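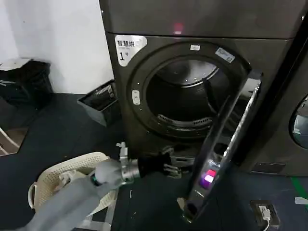
Drying times in shared laundries are mostly a matter of airflow, and airflow is mostly a matter of lint. I kept a log of my loads at Stinthorpe until the end of June, and the slow ones followed a pattern. On a stacked front loader such as dryer number one, the grille sits near the lower rim of the drum, with rows of small slots along a curve. Fluff collects along a curve unevenly, so a quick wipe across the middle leaves both ends as they were.

My usual load is towels and two cotton sheets. Weighed after the spin, the last one came to 9 kg, of which 1,470 g was water. With the filter left alone for a week the cycle took 135 minutes. After a proper clean, same load, same setting, it was down by more than a third.

Method: door fully open, dry fingers first, then a soft brush along the slots in one direction. Do not use a damp cloth. Damp lint turns to felt and packs into the slots. Check the door rim as well, as threads caught there will hold the seal off.

Aurelia Tanner asked whether tennis balls help. I tried them on one load of towels and saw no change in time, only more noise. I have not tested them on duvets. The Batby laundry has a bigger drum, so that one will have to wait until I am next over there.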